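Ticket 970: Label printer at packing bench 2 drops every second job
Status: Resolved
Opened by: Liên Lã, Tendelar shipping
Assigned to: Trinh Vương
Priority: Normal
Date opened: Jun 29, 2022

Reported problem
Orders sent from the Pramisach order screen to the printer at bench 2 print one label, then skip one. The skipped job shows as "sent" and leaves the queue. No error light on the printer. Bench 1 uses the same model and prints normally. Current workaround is to send each label twice, which sometimes gives duplicates.

Trinh Vương
Restarted the print service on the bench 2 computer. Test page OK. Sent a batch of 9 labels from Pramisach and the fault came back at the second label. Same batch sent to bench 1 printed in full, so the order data is good.

Please confirm whether the label stock was changed recently. The settings page on the printer shows the sensor set to "black mark." Bench 1 is set to "gap."

Liên Lã
Stock was changed. We went over to the Skurkow rolls for the small homeware orders. Old rolls are finished. Both benches are on the same stock now. 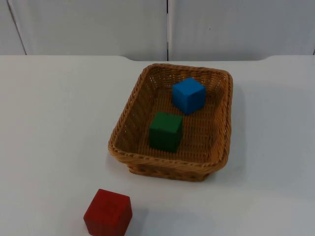
Trinh Vương
Changed the sensor to "gap" and ran calibration. The printer fed blank labels and stopped at the correct edge. Batch repeated: all labels printed. Setting ticket to Pending until the end of the shift.

Liên Lã
Fault is back. It was fine until the computer went to sleep over lunch. After waking, first label printed, second one lost.

Trinh Vương
Checked the printer settings again. Sensor is back on "black mark." Something is writing the old value when the connection comes up. Turned off sleep for now.

Escalating to Thắng Phùng for the driver package.

Thắng Phùng
Bench 2 has two copies of the printer installed. The first was added by hand, the second was pushed by the setup script. The manual copy has "send printer settings at connect" checked and holds the old stock profile. Pramisach prints through the second copy, but the first still sends its settings whenever the port opens. When the sensor mode changes during a job, the printer clears its buffer. That accounts for the lost label.

Steps taken:
Removed the manual copy and its port.
Deleted the old stock profile.
Reinstalled the current driver and cleared the "send printer settings" box.
Calibrated again and saved to printer memory.
Turned sleep back on.

Test: 50 labels in one batch, sleep, wake, 50 more. None missing. Sensor still on "gap" after a power cycle.

Beverley Rakena
Can we check the returns desk for the same thing? It was set up before the script existed.

Thắng Phùng
Checked. One copy only, box clear. No change made.

Liên Lã
No lost labels since the fix. OK to close.

Closed by: Trinh Vương
Cause: Duplicate printer entry overwriting sensor mode
Follow-up: Setup script to remove manual copies before install. Owner Thắng Phùng, due August.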